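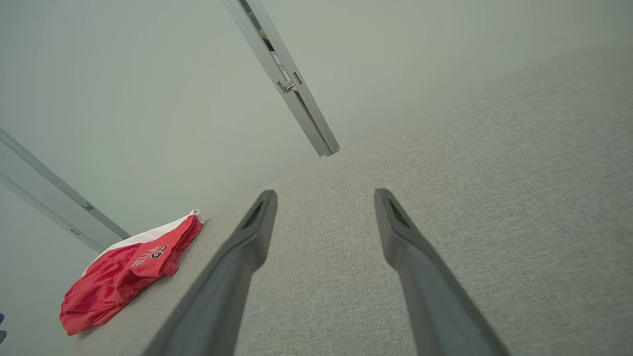
Figure 4. Red and white garment on the light grey upholstered surface.

4.2 Clearing the seat before fabric care

Applies to Clovley sofas and daybeds with woven covers. Complete this section before vacuuming (4.3) or spot cleaning (4.4).

1. Remove clothing, throws and loose cushions from the seat. Lift each item straight up. Do not drag it across the weave, as zippers and hook tape can pull threads.

2. Check under bunched garments for coins, keys and pens. Empty pockets away from the sofa.

3. Sort the removed items:
a) Clean items: fold and put away.
b) Worn items: place in the laundry.
c) Damp items: hang to dry off the sofa.

4. Inspect the cover in daylight. Darker and lighter flecks are part of a heathered weave and are not soiling. Compare any doubtful area with the fabric swatch supplied in the care envelope.

5. Run a dry white cloth over any place where coloured clothing has been lying. If colour shows on the cloth, go to 4.4. If the cloth stays clean, go to 4.3.

CAUTION: Do not leave damp or newly dyed clothing on a light-coloured cover. Red, navy and black fabrics are the most likely to transfer colour. Dye transfer is not covered by the Florilel fabric warranty.

CAUTION: Do not iron or steam garments on the seat. The cover must not be exposed to temperatures above 40 degrees Celsius.

NOTE: Where the sofa stands against a wall, leave a gap of 50 mm behind the back edge so the cover can be reached for cleaning.

NOTE: Replacement covers are ordered by part number. The light grey seat cover is part 2576. Allow for a change in shade between an old cover and a new one.

Revised Apr 4, 2018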